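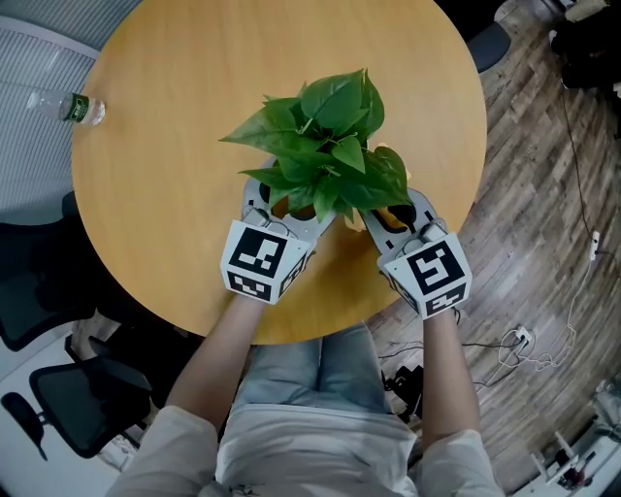
Pothos in the small yellow pot, over the round table. October.

Moved the pothos again. It has been on the window side since the end of summer, and the two leaves closest to the glass had started to bleach along the margins. The rest are fine: bright green, glossy, no spotting. I wanted it at the center of the round table for the winter, where the light comes in sideways through the slats and never lands directly.

Took a reading before deciding. The phone meter gave 1666 lux on the sill at 10:40 with the blind half open, and 800 at the middle of the table a minute later. I don't trust the absolute values from a phone but the ratio is probably good enough. A pothos will grow at 800. It will grow slower, and the spacing between leaves will stretch a little, and I will have to turn the pot more often or it will lean toward the window like the last one did.

Turning schedule: a quarter turn every 6 days. I tried weekly with the old plant and kept forgetting which week I was in. Six days is an odd interval, which makes me write it down.

Watering. The small pot dries out faster than the big ones at home, so the finger test is no use past the first knuckle – there isn't enough depth. I have gone over to weighing. The kitchen scale from Kida reads to the gram, which is more than I need. Dry pot and plant together is the baseline, and I water when it comes back down to within 55 grams of that. So far this has worked better than any calendar. I do it over the sink and leave it to drain before it goes back, as the table veneer marks easily and I was the one who argued for a wood table in the first place.

Tyra Bråten came by before lunch and said the pot is too small. She may be right. The leaves spread a good deal wider than the rim now, and the whole thing is top-heavy enough that I hold it low, by the pot, when I move it. Her suggestion was to go up one size and cut back the two longest stems at the same time. My objection is the season. Nothing much will happen at the roots between now and February, and a larger volume of cold wet soil is the usual way to kill one of these. We settled on March. She wants the cuttings for her desk at Granström and I said she could have both.

Soil for March: the same mix as the others, two parts potting soil to one part perlite, plus a handful of bark if there is any left in the bag. I looked at the ready-made one from Prirnex. It is mostly peat, and the price per liter is silly.

Remaining items for the room. The power strip and the white extension socket are still on the floor beside the table, with their cables across the planks, exactly where one puts a foot when getting up from a chair. I want them along the wall before the end of the month. I need to measure the run first – the coiled white lead may be too short if it has to go around instead of across. Also need clips. The adhesive ones from Ganis let go of the wall in the hallway after one summer, so screws this time, or the kind that presses in under the baseboard.

Water bottle with the green label: keep one by the table for topping up between weighings, but standing. On its side it rolls.

Pulled one yellow leaf from underneath at 15:20, lowest node, soft stem. Normal at that position. Will check the undersides for mites at the next turn, with the loupe, and write the weight in the margin here if I remember to bring a pen over to the sink.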